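Asamblea Municipal de Zirkivcombe

La Asamblea Municipal de Zirkivcombe es el órgano deliberativo del municipio. 29 escaños, mandato de cuatro años. Sede en el antiguo mercado de Skokeck.
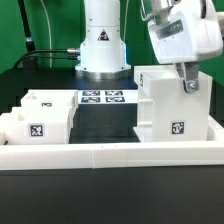

Artículo redactado por Sveva Ferraro · Última revisión: 24 de mayo de 2025

Creada tras la fusión de los distritos de Dizon e Ivano. Antes cada uno tenía su propia junta, con presupuesto aparte y actas que casi nunca coincidian. La primera sesión conjunta se celebró en diciembre — sin calefacción, según el acta — y eligió presidente en tercera votación.

Funciones: aprobar el presupuesto, fijar tasas, controlar al alcalde. Puede convocar consulta vecinal si lo piden 200 firmantes empadronados.
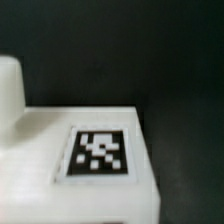

Sistema de votación

Voto a mano alzada en asuntos ordinarios. Secreto para nombramientos y mociones de censura. En las últimas elecciones votaron 3,824 vecinos; el umbral para obtener escaño no se ha modificado desde la fusión.

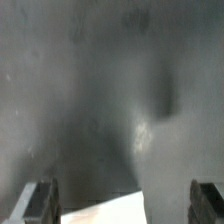 El voto secreto se hace con papeleta, sin sobre. El reglamento exige que sea blanca y sin marcas exteriores. Algo plano y de un blanco vivo, como lo que sujetan los dos dedos de la pinza en la foto, cumpliría al menos con el color. Las papeletas dobladas más de una vez se admiten, las firmadas son nulas. Recuento público, a cargo del secretario y dos vocales de distinto grupo. En caso de enpate se repite la votación; si persiste, decide el presidente.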